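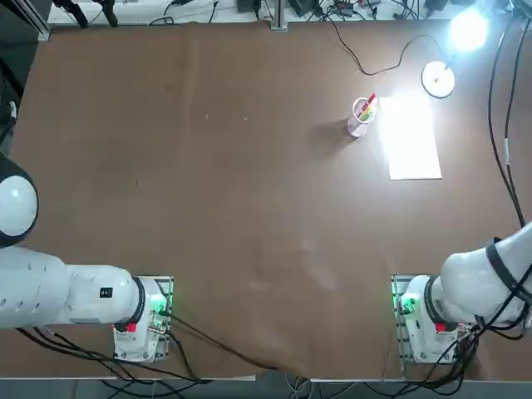
When does a compound modifier take a hyphen under the Kistholm house style?
It takes a hyphen when it stands before the noun and could be read two ways without one. After the noun it is written open, unless the main dictionary lists it as a permanent hyphenated form.

Kistholm House Style Group
Minutes of the meeting held May 21, 2023

Chair: Ecaterina Dobre
Present: copy desk, technical manuals, web content, Belmonte office (by phone)
Apologies: indexing

1. Minutes of the previous meeting
Accepted with one correction. Under item 4, "re-sign" had been printed as "resign". The hyphen is to be restored in the filed copy.

2. Hyphens in compound modifiers
The chair introduced the revised draft of section 5. The current rule asks for a hyphen in every compound before a noun, and the copy desk reported that writers apply it unevenly. A sample of 2000 sentences from published manuals had been checked by the desk. In 40 of them the hyphen or its absence changed the meaning. The remainder were matters of appearance only.

Technical manuals asked that familiar open compounds be left alone ("high school student", "data entry form"). Agreed. The Belmonte office preferred to keep the old rule on the grounds that it is easier to teach. The point was noted but the draft wording stands.

Adverbs ending in -ly take no hyphen in any position. "Early" and "family" are not adverbs of this type and were removed from the list of exceptions, where they had been causing confusion.

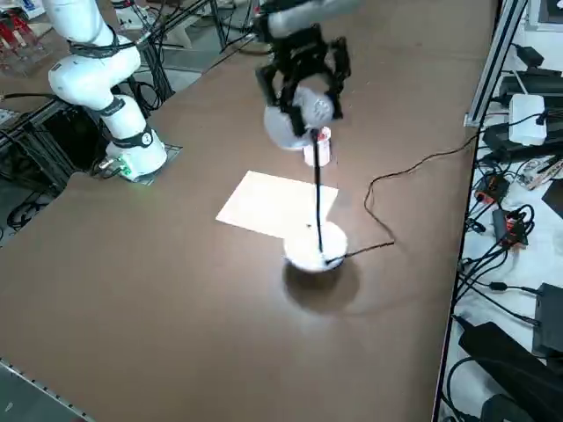
Three-word modifiers and stacked nouns were taken next. The draft says to find the noun first, then ask which of the words in front of it belong together. Web content thought this too abstract and wanted a worked case in the text. "Green indicator light" stays open: the light is green, and "indicator light" is a unit. "Green-indicator light" would be a light for a green indicator, and there is no such part to name. The chair will add the case to 5.3 in that form.

3. Suspended hyphens
The form "short- and long-term costs" is kept. The form "long-term and -range costs" is to be rewritten wherever it occurs. No one spoke in favor of it.

4. Prefixes
Closed forms are the default ("preheat", "nonstandard", "rework"). A hyphen is kept in three cases:
before a capital letter or a numeral
where the closed form is a different word ("re-cover", "recover")
where the vowel is doubled and the dictionary gives the hyphen

"Email" was raised again. It remains closed. "Co-worker" keeps its hyphen - the Holton supplement has it closed, and the supplement will be changed to match.

5. Checking software
Waveo still flags "well known" after a verb as an error. The copy desk has turned the rule off on its own machines, but other departments have not. Until the setting is changed for all users, writers should ignore the flag and leave the words open. The Belmonte office asked whether the custom word list could be shared. Copy desk to send the file.

6. Actions
Chair: revise 5.3 and circulate section 5 before the next meeting.
Copy desk: send the word list to Belmonte, request the Waveo setting change.
Web content: correct the Holton supplement.

7. Other business
A question on the en dash in number ranges was held over to December, when indexing will be able to attend.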